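How strict should "good grip" be when labeling wrist cam episodes? 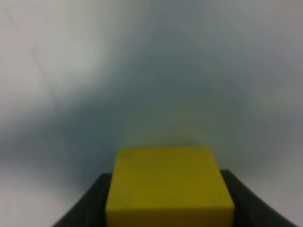

Yellow block between the fingers, wrist view

Posted by Ngọc Hứa, 2021-12-18
Tags: labeling, grippers, wrist camera, block sets

Hi all, trying to write a one-page rule sheet for our labelers before we go back through the block episodes. Set has 3,544 of them, two people labeling, and they disagree way too much on one thing: what counts as a good grip. Posted one of the stills they argued over.

Labeler A says good, fingers on both sides, block between them, done. Labeler B says no — one finger reaches a bit higher than the other in the picture, so she marks it "uneven". We had a tag for uneven from an old guideline (the Drimitz one, if anyone remembers it) but no definition anywhere. Just the word.

So what I need:
Do you label grip from a single still or only from the clip?
Is "uneven" worth keeping as a tag?
What do you do when the bottom of the object is outside the view?

Also the background is so blurry in ours I can't tell if it's table or wall. Does that matter for the label or am I overthinking. Need to send the sheet out soon, sorry for the rush.

Tuấn Lưu
Member, 43 posts

Been through this on Filness in June, we had to redo a whole batch so take it from me, write it down before anybody labels anything.

Never label "grasp success" from one still. A still gets you contact, maybe. Whether the thing holds is a clip question. We split it in two fields:

contact: both sides / one side / none / can't tell
outcome: held / dropped / can't tell (clip only, watch to the end of the episode)

Your picture would be contact = both sides. Outcome I'd leave blank until somebody plays the clip.

On uneven — drop it, or tie it to something you can measure. The camera sits at the wrist and if it's mounted a little off, one finger will look higher all day long in every single episode. Do this first: close the gripper on nothing, save a reference picture, put it at the top of the rule sheet. If the fingers look offset there too then it's the mount and the labelers ignore it. If they look level in the reference, you can keep the tag, but write how much offset counts.

Bottom of the object out of view is normal for a wrist cam, don't punish it. We only used "can't tell" when the part between the fingers was hidden. Rule as we wrote it: judge what you can see at the contact, don't guess the rest. People kept guessing the rest. Say it twice in the sheet.

Background: doesnt matter for contact. It matters if someone tries to label "lifted". With a soft background like yours I would not let anyone pick lifted from a still, no way to judge the gap.

Last thing, have both labelers do the same 20 episodes without talking, then compare, then fix the sheet. Then another 20. We needed a few rounds before the contact field settled down. Log the version of the sheet with each label or you'll never know which rule somebody was following.

Đức Tạ
New member

just use the gripper width from the log?? if it stops closing before zero then there's something in it. no labelers needed. thats what we do at Druderon and its fine

Cúc Giáp
Moderator

Width is a good cross check but I wouldn't make it the label, Đức. It reads the same for a block held square and a block pinched by a corner. And if the logs and the video are out of sync by even a bit you get the wrong answer with great confidence. Check the timestamps first, please.

Ngọc, agree with most of what Tuấn wrote. Would add:

— Put a picture next to every tag in the sheet. Yours is a fair one for "both sides". Find an ugly one for "one side", those are where the fights are.
— Don't let labelers talk out a disagreement and then overwrite. Keep both labels, have a third person settle it, keep that too.
— Max seven tags on the screen. Ung guideline had way more and people picked whatever was on top.
— If a rule changes halfway, relabel what was done under the old one. Annoying, yes. Do it anyway.

And "can't tell" needs to be a respectable answer. If you review people on how few they use, they'll stop using it and start making things up.

Comment from Ngọc Hứa:
Thanks both, splitting contact and outcome solves most of it. Doing the closed-gripper reference picture tonight. Tuấn, did you take a new reference every time the camera was remounted or just the once?

Comment from Tuấn Lưu:
Every remount. And after any finger pad swap. File name gets the rig and the sheet verison.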